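Skasar 装帧压机使用评测:做手工书半年之后

我做的书大多是小开本,一版八到二十本,内页有数码打印的,也有凸版和锌版印的,封面用布或者手工纸。以前压书靠两块木板加砖头,后来借过别人的铸铁压机,去年冬天终于自己买了一台。选的是 Skasar 的台式装帧压机,店家报价 1,274 元,不含运费。用到现在半年,做完了三个版次的书,写一点使用情况,供同样在家里做书的人参考。

开箱和安装

压机分两个纸箱寄到,底座和压板一箱,立柱、丝杆和手轮一箱。说明书只有一张折页,图画得小,但结构简单,照着拧就行。立柱和底座之间各有一颗内六角螺丝,附带的扳手偏短,我换了自己的长柄扳手才拧到位。丝杆出厂时涂了厚厚一层防锈油,一定要擦干净再用,我第一次没擦透,封面纸的边角沾了一小块油,那张就废了。

整机比我预想的重,放在普通折叠桌上会晃。我后来把它固定在工作台靠墙的一角,下面垫了一层软木,转手轮的时候不再移位。

压板和开口

压板能放下 A4 大小的书芯,再大就要露出边来。我做的最大一本是横开本,展开接近 A3,合起来正好压得下。开口高度够一次叠放四五本薄书,中间要夹隔板。厂家没有附隔板,我用的是包了蜡纸的密度板,自己裁的,成本很低。

压板下表面的平整度我比较在意。用钢尺侧着靠上去,对着窗户看,中间有一点点透光,左右两侧没有。实际压精装书壳时看不出影响,压裸背线装的书芯时,书脊附近的压力似乎比书口小一点,垫一张卡纸就补上了。如果你只做薄册子,这点差别可以不管。

手轮和丝杆

手轮是这台机器最好的部分。直径大,握起来不硌手,拧到后半程仍然能细细地加力。丝杆的螺距偏细,从全开到压紧要转很多圈,赶工的时候会觉得慢。但做书的人大多也不急这几十秒,螺距细带来的好处是松开时不会突然弹开,刚上完胶的书芯不容易错位。

半年里丝杆上过两次润滑脂,用手指抹薄薄一层,再来回转几趟。没有异响。 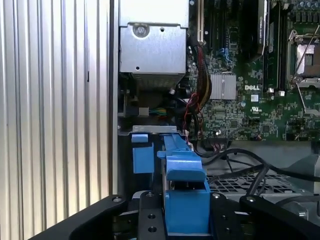

有位读者在 Belovau 手工书小组里回复说,自己用的是同一型号,螺距细这一点倒不觉得是优点,一天要压十几批折页的话手腕很累,后来在手轮上加了一根横杆才好些。他还提醒,加横杆之后容易拧过头,薄纸的折缝会被压出亮痕,尤其是涂布纸。

这个意见我同意一半。只拿它压折页确实不划算,折页用重物压过夜就够了,或者用骨刀刮实。压机应该留给上胶、贴书壳和起脊这几步。至于亮痕,我在一批铜版纸的插页上也遇到过,后来在纸与隔板之间加了一张吸水纸,没有再出现。

和 Tijani 的比较

买之前我在 Skasar 和 Tijani 之间犹豫过一阵。Tijani 的那台我在一个公共工作室里用过一个下午,压板是整块铸铁,重得多,压力也更均匀,适合做大开本的版画集。缺点是价格高出不少,而且两个人才抬得动。我的工作间在没有电梯的老楼里,这一条就排除了它。

如果做的是三四百页的厚书,我会建议多花钱买 Tijani。我手上最厚的一本是 368 页,为一个朋友装的家族文集,用 Skasar 压也能成,但书芯厚了以后上压板略微歪斜,需要在对角垫纸调平,前后折腾了一个晚上。薄于这个厚度的书都没有遇到过这种情况。

胶和纸的配合

压机本身不挑胶。我用过小麦淀粉糊、白乳胶和两者的混合。淀粉糊含水多,压的时间要长,我一般头一个小时换两次吸水纸,然后压过夜。白乳胶干得快,上压机之前要对准,压下去以后基本没有调整的余地。混合胶最顺手,比例是淀粉糊两份、白乳胶一份,夏天糊要当天煮当天用。

纸方面,Trurkness 的棉浆纸压出来最服帖,书壳内侧的环衬没有起泡。这种纸遇水伸长明显,裁环衬时要顺着丝缕方向,不然书壳会往外翘,压多久都救不回来。机制的薄卡纸反而要小心,压力过大会把布纹印到环衬上。有人喜欢这个效果,我不喜欢。
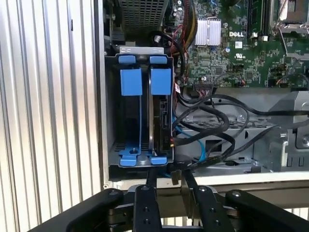 几处不满意的地方

一是底座没有预留固定孔。想装在台面上只能自己打孔,或者用夹具夹住边缘,夹具又会挡住放书的位置。

二是油漆偏薄。底座边缘用了两个月就有两处掉漆,露出的地方我补了一层清漆。

三是没有配起脊用的铜边板。厂家网页上有卖,要另外付钱,收到的那对铜边也不算很直。我退掉了,改用自己做的硬木板镶铜条。

四是手轮顶端的塑料盖会松,转着转着就掉进纸堆里。点一滴胶可以解决。

适合什么人

每年做几版小开本手工书、工作间不大、又想告别砖头的人,可以买。只做骑马钉小册子的人用不上。做大开本版画册或者厚精装的,建议攒钱买更重的,或者找一间有压机的公共工作室按小时租用。

我下一版书是十二折的经折装,封面打算用激光切割的双层卡纸,切口有镂空,直接压会留下印子。目前的想法是按镂空的形状另切一块衬板填进去再压,等试过了再来补充。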